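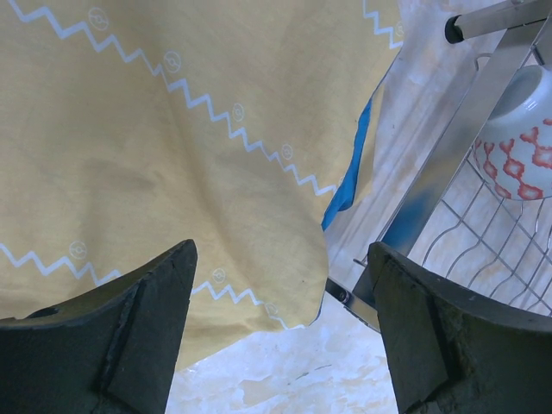
Section 4: The counter, the mugs and the yellow cloth

By now you've got the water on and the fridge humming (if not, go back to Section 2, I'll wait). This part covers the counter at the Clollthorpe kitchen: getting it clear, washing up the mugs and drying them, and where the cloth goes when you're done. I wrote the first version of this in March on the back of a delivery note and people kept losing it, so now it's typed.

What you need

- The mustard cloth with the white zigzags. It lives on the hook by the window.
- A sponge with a soft side.
- Dish soap, the plain kind. I keep a bottle under the sink.
- The two-quart bowl for washing. It's the dented one, and yes, I like it that way.
- A spare towel from the drawer, if you're doing more than a couple of mugs.

4.1 Clearing the counter

1. Move everything that isn't a mug to the side table. Sugar, spoons, your phone, the mail, all of it.

2. Brush the crumbs toward you with your hand and catch them in the other. Please don't brush them toward the stove! They go down the gap and I'm the one who has to pull the stove out.

3. Wipe with a damp sponge, soft side down, working from the wall to the front edge.

4. Go over it again with the spare towel and let it sit a few minutes before you put anything back.

Note: The counter has a marble sort of pattern, cream with soft orange and light gray running through it. It's pretty, but it hides coffee drips like you wouldn't believe. I bend down and look along it toward the window, and the spots I missed show right up. You'll also find thin scratches and little gray specks. Those don't come off. Abrehet Mekonnen scrubbed at one for most of an afternoon before she asked me.

Caution: No scouring powder and no green pads on this surface. If something is really stuck, lay a warm wet sponge over it and go do something else for a while.

4.2 Washing the mugs

The mugs are ceramic and they get washed by hand. I know there's a dishwasher on the list in Section 3, but that's for plates and pans.

1. Fill the bowl with warm water and a small squirt of soap. A small one — you'll be rinsing all night otherwise.

2. Wash the light colors first. The pink mug has a glossy pink inside and shows a tea ring faster than anything else in the house.

3. Run your thumb around the rim. If you feel a rough place, stop and look at it in good light. Chipped mugs go in the box under the stairs and I'll decide what to do with them (usually pencils).

4. Get a finger inside the handle, too. Soap likes to stay there.

5. Rinse under the tap and tip the water out.

For tea rings, a little baking soda on the sponge, a gentle rub, and another rinse. That's good enough nearly every time, and if it isn't, drink your tea out of it anyway and try again tomorrow.

4.3 Draining and drying

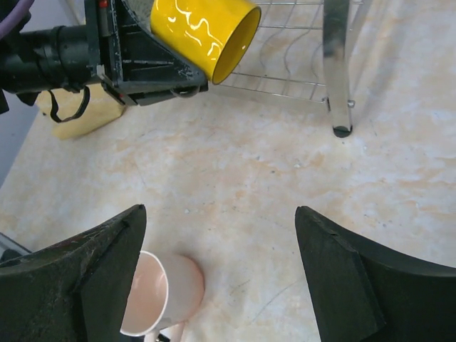

Pink mug on its side on the counter, yellow mug tilted with its mouth down.

1. Fold the spare towel in half and lay it flat on the counter, well back from the front edge.

2. Set the mugs on it upside down, with a bit of room between them. Handles all pointing the same way if you're fussy like me.

3. Leave them while you empty the bowl and rinse the sponge.

4. Dry the outside first, then push a corner of the towel down inside and turn the mug around it.

5. Stand each one up on its base before you walk away.

Caution: A mug on its side will roll until its handle stops it, and sometimes the handle doesn't. If you find one lying down, pick it up by the body and stand it up. And don't lift two in one hand by hooking your fingers through the handles. Fuad Admasu does this, he's very good at it, and he's still not allowed to do it in here.

The bright yellow one goes back to the left of the pink one on the shelf. There's no deep reason. It's where I look for it at six in the morning.

4.4 The yellow cloth

People ask me whether it's a dish towel. It isn't, or at least I don't use it as one. It's the cover I put over the clean things overnight, and I've grown very attached to it — the zigzags, the little white circles with the curl inside, that bit of bright blue along the side.

1. Shake it out over the sink or, better, out the back door.

2. Hold it up by two corners and let the creases drop out. It bunches easily and it will never hang perfectly flat, so don't chase it.

3. Lay it loosely over the mugs with the print facing up. Check that the hem isn't trailing into the sink.

4. In the morning, fold it in half, then in half again, and put it back on the hook.

Note: Wash it cool, by itself or with other yellows, and hang it up to dry. I wouldn't iron across the print. If you must iron, turn it over and keep the heat low.

If it gets coffee on it, rinse the spot in cold water straight away and leave me a note on the fridge. I won't be mad! I'd just like to get to it the same day.

4.5 Before you leave the kitchen

- Bowl emptied and turned over beside the sink
- Sponge squeezed out and standing on its edge
- Spare towel over the oven rail
- Sugar and spoons back from the side table
- Cloth over the mugs, if it's the last wash of the day

Ran out of soap or can't find the good sponge? Ask Etenesh Tilahun, she has the key to the supply cabinet and knows what's in it better than I do. Trash and recycling days are in Section 5.

Hatsue Nagano, last changed 10 Aug 2025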